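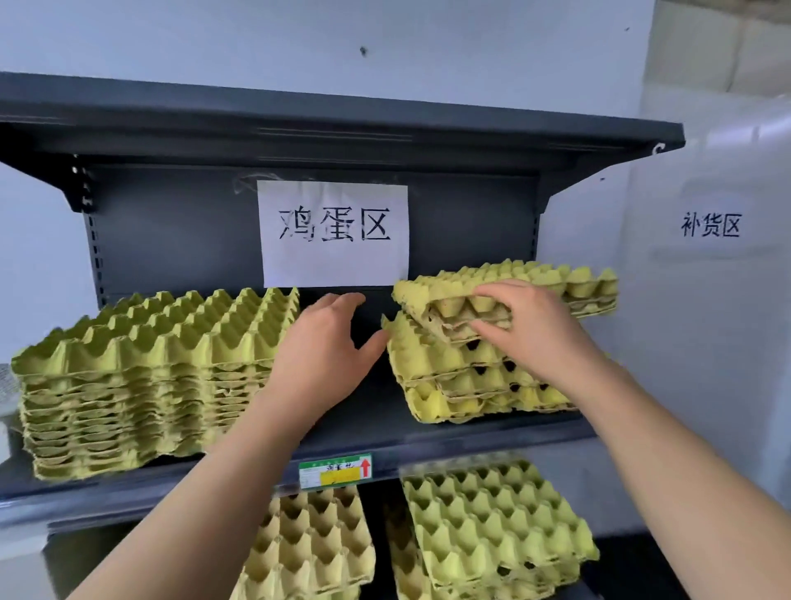
Notes for the Nulbridge session, second half. Catríona has the first 20 slides, I pick up at "Discipline".

SLIDE 21. Start with the word itself. Every ruling party runs a discipline campaign sooner or later, and the press release always says this one is different. Ask the room who remembers how the last one ended. Wait. Don't fill the silence.

SLIDE 22. The Kunen figures. The party says 833 local branches filed self-review reports. Corrigan went through the ones that were published and found 792. I don't claim the missing ones are sinister. They may be late, or sitting in a drawer. But the speech in November used the bigger number and called it full compliance. Say that slowly.

SLIDE 23. What's in a report? Mostly meetings. Members met, members studied the leader's remarks, members agreed with them. Read the two paragraphs from Cai (printout, yellow tab). Same wording, two different districts. Let people laugh if they want to, then move on.

SLIDE 24. The army question. Koppel thinks political training for officers makes them more loyal. Her survey asked officers, through their superiors, if they were loyal. I like Jurgita and I'll say so, but I can't do much with that answer.

SLIDE 25. Who gets punished. Check with Dymphna that the chart has the corrected labels. Mid-rank people, mostly, and mostly after their patron has already gone. Is that cleaning house or settling up? I lean toward the second and should admit the evidence is thin.

SKIP 26 if we're past 3:40.

SLIDE 27. Questions. Caoimhe has the roving mike. If someone brings up Flisel, it was a court case, different rules, talk to me after.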